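Unditz library extends toy lending to 1430 households

3/31/25

The Unditz library will open its toy lending service to every household in the rural mail area next month, after a trial in town that began in November.

Branch manager Sofia Tsoukalas said 1430 homes will be able to borrow up to 2 kits at a time, for three weeks each. Most of the kits are puzzles, blocks and board games.

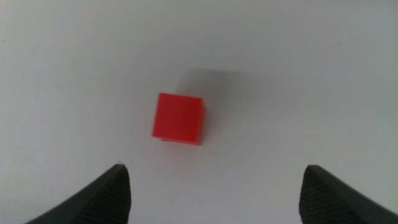
Borrowing is free, but missing pieces have been a sore point during the trial. The library has about 500 spare parts on hand and will swap in a near match where it can. Something as plain as a small red cube is easy to replace – a piece from an older jigsaw is much harder, and those kits may be withdrawn.

Clyde Ostrowski, who drives the Barrios Road run, will drop off and collect kits along with the usual book orders. Families on other roads will need to pick theirs up at the front desk.

Cardholders can book by phone or in person. Late kits will be charged at the same rate as books.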